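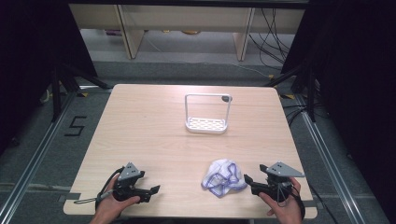

Arstead abre en mayo su taller gratuito sobre el orden de la cocina y el cuidado de los paños

El centro vecinal de Punham acogerá las sesiones, con 84 plazas por turno y material para practicar en la mesa

Punham, mayo. La asociación Arstead pone en marcha este mes «Cada paño en su sitio», un taller práctico dedicado a esas pequeñas tareas que hacemos a diario sin pensarlas demasiado: doblar un paño, colgarlo bien, despejar la mesa después de comer y encontrar un lugar fijo para lo que siempre acaba rodando por la encimera. ¡Y teníamos muchísimas ganas de anunciarlo!

La primera edición, celebrada el año pasado en Wilton, recibió 598 solicitudes y dejó una larga lista de espera. Con el traslado a Punham, el taller gana una sala más amplia, con moqueta y mesas de madera clara, y un turno de tarde para quienes trabajan por la mañana.

Cada sesión dura 150 minutos y se hace casi toda de pie, junto a la mesa. Se empieza con un paño arrugado y un soporte blanco de plástico, de base calada y asa alta, y a partir de ahí se ensayan distintas maneras de doblar, colgar y guardar. La segunda parte se dedica a los cajones, al fregadero y a los trapos viejos (sí, también a decidir cuáles se jubilan).

«Me encanta ver cómo discute la gente sobre si un paño se dobla en tres o en cuatro», cuenta Daichi Hamada, coordinador del taller. «En mi casa se doblaba en tres y yo lo defendí durante años. En Wilton una participante me convenció de lo contrario en un minuto, y ahora lo hago a su manera.»

Los asistentes se llevarán el cuaderno Minami, una guía breve con los pliegues vistos en clase, consejos de lavado para algodón y lino y unas páginas en blanco para dibujar la propia cocina. La asociación ha impreso 2887 ejemplares, y los que no se repartan en el taller quedarán a disposición del público en la biblioteca de Punham.

No hace falta experiencia ni llevar nada, aunque quien quiera puede traer un paño de casa. Los menores de 12 años deben acudir acompañados.

Inscripciones en la recepción del centro vecinal de Punham, de 10:00 a 13:30, hasta completar aforo.

Contacto para prensa: Daichi Hamada, asociación Arstead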